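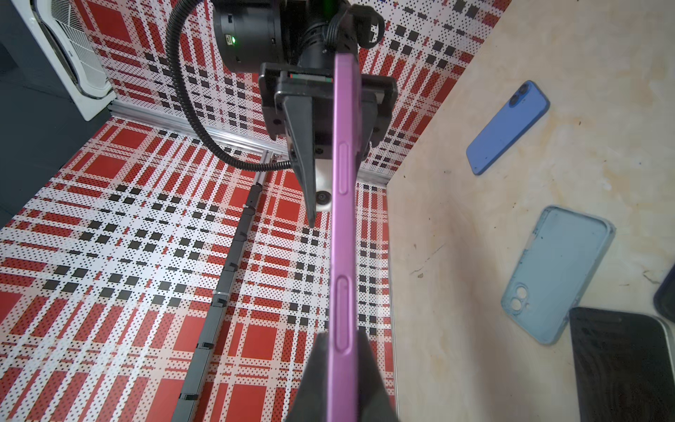
## Holding a phone by its edges

I've been promising a proper write-up of the grip work since April, and since it's a slow Sunday evening (2018-07-15, for anyone reading this in the archive) and the kettle is on, I'm finally sitting down to do it. Get comfortable, because I do go on.

The task sounds like nothing. Pick up a phone, turn it on its side, slide it into a case. My nephew can do it while eating a sandwich. For the arm it has been the better part of a season's work, and most of that time went into the first step, the picking up, which I had penciled in for a week. Oh well!

A phone is slippery, flat, and covered in places you'd rather not squeeze. If the fingers come down on the broad faces you get a lovely firm hold, but then the fingers are sitting exactly where the case needs to go. So we wanted the phone edge-on, with the long narrow side turned up toward the wrist. The purple one became our favorite for this, mostly because it stands out so nicely against the red plaid and the black fingers, and partly because its side buttons are easy to pick out along the edge. Those buttons matter more than I expected. They're raised a little, and a raised thing under a fingertip makes the whole phone rock.

### What we tried first

Our original method was the obvious one: find the outline of the phone, find its middle, close on the middle. Kieran Keogh wrote that version in an afternoon and it was a perfectly respectable piece of code. We ran 80 attempts with it and 54 of them ended with the phone held well enough to carry on. The rest tipped, slid, or (my least favorite) looked fine right up until the arm turned and the phone swung around like a gate.

I spent a long time blaming the fingers. We changed the pads, and changed them back. Philomena Dunne sat through more of this than any friend should have to, and she was the one who asked why we were deciding everything before we touched the phone and then never changing our minds. I wrote that on the whiteboard and it's still up there.

### The two-touch grasp

So now we do it in two touches, and that's really the whole method. The arm closes lightly, just enough to make contact, and stops. Then it looks at the edge again through the wrist view, compares the tilt of that edge with what it expected, and makes one small correction before it closes for real. One correction only. We did let it make as many as it liked for a while, and it would fuss and fuss like me trying to hang a picture straight, with no better results at the end.

Training the correction step took 690 recorded grasps, all of them done by hand with me or Evander Mowat at the controls. Evander is much steadier than I am, and if you plot our grasps separately you can tell whose are whose without checking the labels. I was a bit embarrassed about that, but Annick Lebrun thinks the mix helped, and when she retrained on Evander's recordings alone the model got noticeably worse with phones that started out crooked. So my wobbles are in there earning their keep.

I don't have a full repeat of the original test for you yet. The early runs look very good, good enough that I've stopped hovering with my hand under the gripper, but I want the same number of attempts under the same lighting before I put a figure next to the old one. Éabha Hayes has made me promise, in writing.

### Odds and ends

A few notes for those of you who build this sort of thing:

- Give your cable more slack than you think. A wide loop off the wrist looks untidy, but a tight one tugs the arm during the turn, and for two days I thought that was a software problem.
- A busy background didn't hurt us. I was sure the plaid would confuse the edge finder and had a plain cloth all picked out. It's still in the bag.
- Clear cases are a nuisance. The pale blue see-through one more or less vanishes against the board in certain light, and so far we're finding it by the camera cutout, when we find it at all.

The case is next, obviously. Kieran wants to use the same light touch for lining up the phone with the opening, and I think he's right, though a case bends and a phone doesn't, so I'm expecting some long days. We've also got a black phone with a shiny rim in the set, and I have my suspicions about reflections there.

Thank you to everyone who wrote after the April post, particularly the reader who sent four pages on fingertip rubber. I read all of it, and I've ordered the softer kind you recommended. It should be here by Thursday.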